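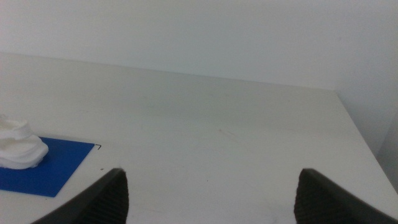
White table, blue mat

Moving from consulting to an in-house finance job – would you take the pay cut?

penny_ledger
Long-time reader, don't post much. I've been at Declercq since I graduated, mostly cost work for manufacturers, lots of trains and hotel breakfasts. I've been offered an analyst job in the treasury team at Plakura, at their Trokau office. The work sounds lovely (cash forecasting, a bit of currency stuff, talking to the banks) but it's 315 a month less in my pocket after tax. On top of that Declercq want 900 back from me for the exam fees they paid if I leave before June.
My head says stay till June and my stomach says go now. Plakura want an answer by Monday. Has anyone made this sort of jump and been glad, or not glad?

marmaladecat
I did it, and I was glad within a fortnight. I was at a smaller outfit than yours but the life sounds the same. What I'd forgotten was how much I spent just being away all the time – takeaways, taxis when I was too tired to walk, paying for a gym I never saw. The pay cut looked awful on paper and then my bank balance hardly noticed.

grimsditch
Going to be the grump. Don't take the cut. You're in your best years for putting your salary up, and every job after this one will ask what you're on now. I went in-house at a packaging firm in Berska early on and it took me three moves to get back to where I'd have been if I'd sat tight. The hours were nice, I'll give them that. I got very good at five-a-side.

penny_ledger
Ha, thanks both. grimsditch, did you feel you learned anything there, though? That's my worry where I am. I can build a slide deck in my sleep but I've never once seen what happens after we hand it over.

grimsditch
Learned loads about month end. Whether I needed to do month end that many times to learn it is another question.

tallow
I think that's a bit unfair on treasury, it isn't the same as sitting in the accounts team. You're dealing with banks from day one, and if you later want to go to a bank yourself it's a perfectly respectable door to come through. I've worked with plenty of people who did exactly that. Also, don't tell people what you're on now! Tell them what you want.
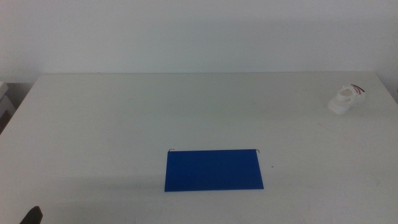

Table by a plain wall

marmaladecat
Seconding tallow on the salary question. I always say what I'm looking for and then stop talking, which is hard for me as you can probably tell.
Penny, have you asked Plakura to cover the 900? Mine did. I was so embarrassed asking, I'd rehearsed it in the car and everything, and the woman in HR just said "oh yes, send us the letter". They'd got a form for it!

penny_ledger
I hadn't even thought of asking! Is that normal? Wouldn't they think I was being cheeky before I'd started?

tallow
Quite normal. Ask by email so there's a record, and ask before you sign. If they won't pay the lot they may go halves. Read your Declercq agreement again as well, the fees clause in mine went down month by month, so by the end I only owed 200. The letter they sent me had the full amount on it and I very nearly paid it.

grimsditch
This is good advice and I'm annoyed I didn't have it. Still think you should push on the salary itself first. A one-off payment is gone by summer, the 315 is every month for as long as you're there.

oldbrolly
Coming at this from the other side, I hire for a finance team (not Plakura, and nowhere near Trokau). We get a lot of ex-consultants. The ones who settle are the ones who like the dull bits. If you'd be happy chasing a subsidiary for its cash forecast for the third time that week, you'll be fine. A fair few miss the variety and are gone within 2 years, and I don't hold it against them, but I do wish they'd asked to spend an afternoon with the team before saying yes. So ask for that. Any decent manager will say yes to it.

marmaladecat
Oh that's a good one. I'd have loved that. I'd have found out about the seating plan.

penny_ledger
Right, update. I dug out the agreement and tallow, you were right, it does go down, though mine goes in steps and the next step isn't until spring. I've emailed Plakura about the fees and asked for a bit more on the basic too (hands shaking, pressed send, went and made toast). They've said I can come in on Friday and sit with the team for the afternoon. No word on the money yet.

grimsditch
Good for you. Ask them what time they went home last quarter end.

oldbrolly
And ask whoever is newest, not the manager.

penny_ledger
Will do – I'll post again after Friday.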